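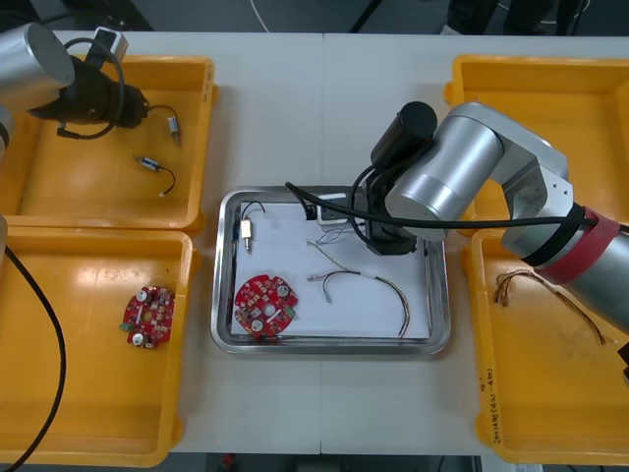

19 Dec 2018. Hide glue batches, second round

Picking up from the November notes. The Prerberg granules are used up, so everything from this page on is the Levley, bought as a 2000 g sack and split into jars. The sack says to keep it dry and gives no other storage advice. Jars are on the shelf over the sink with the lids taped.

Soaked 79 g overnight in cold water, twice the weight of the granules. By morning it had taken up all the water and the grains were soft right through, no hard centers when I cut a few with a knife. The Prerberg always left a few hard ones at the bottom. Could be the grind, the Levley is a good bit finer.

Heating

Used the small pot inside the big pot, lid off for the first part, lid on after it went liquid. Kept it at 140 F on the dial thermometer. It crept up to 155 once while I was at the band saw and I pulled it off the burner for a few minutes. Don't think it hurt anything but I have marked that jar with an X in case the samples from it come out weak.

Thinned with a spoonful of water until it ran off the brush in a stream and broke into drops near the end. Smell is mild. The old stuff had a smell that stayed in the room until the next day.

Skin forms fast if the lid is off. Pull the skin out, don't stir it back in. I stirred it back in the first time and had strings on the brush for the rest of the pot.

Test joints

Made up four rubbed joints in maple, edge to edge, planed the same morning. No clamps. Rubbed each pair until it grabbed, then stood them against the wall with a stick behind. Joint 1 and 2 at room temperature, joint 3 and 4 with the wood warmed under the lamp first.

Warmed wood gave me a lot more time to line things up. Cold wood grabbed almost right away and joint 2 is off by the thickness of a fingernail along one end. Left it as is. It's only for breaking.

Shop was 61 F when I started and 66 by lunch. I would not want to do a full tabletop in there at this time of year without the heater on from early morning.

Breaking

Not done yet. Leaving them until after the holiday so they get the same rest as the Prerberg set. Plan is the same as last time: one half in the vise, hit the other half with the dead blow, look at the break. Write down how much of the surface is torn wood and how much is bare glue. Last time the Prerberg joints all tore wood except the one I starved.

Danzer chair

Side job while the pot was warm. The back left leg on the Danzer chair has been loose since it came in. Got it apart with steam from the kettle and a thin spatula. Old glue came off with hot water and a toothbrush, so it was hide glue the first time around and I did not have to scrape. The tenon is undersized on one cheek. Glued on a shaving of the same beech, let it set, pared it back until it went in with hand pressure. Then glued the joint and put a strap around all the legs.

Do not sit on it before the strap comes off. There's a note on the seat.

The front rail has a crack I had not seen before. It runs with the grain and doesn't open when I flex it. Worked thin glue into it with a finger and wiped off with a damp rag. Will look again.

Drunon veneer

The Drunon order came, 288 sheets of walnut, which is the whole job plus spare. Top few sheets are wavy. Stacked them between the two pieces of MDF with bricks on top. The rest look flat enough to go straight to the hammer. Keep the sheets in order when moving them. They are numbered in chalk on the back and the chalk rubs off very easily, so I went over the first bundle in pencil. Other bundles still need this.

Tried one offcut with the veneer hammer and the leftover glue. It was too thick by then and I got a lump under one corner. Went over it with the iron on low and a damp cloth and pressed the lump out to the edge. For the real panels the glue wants to be thinner than for joints, maybe by half again as much water. Try two strengths on scrap before touching the numbered sheets.

To do

Break the joints.
Pencil the rest of the bundles.
Second thermometer, the dial one sticks below 100.
Leftover glue is in the fridge in the jar with the blue lid. Throw it out if it has spots.
New brush. The one with the metal band is leaving rust marks on the maple, want one tied with string.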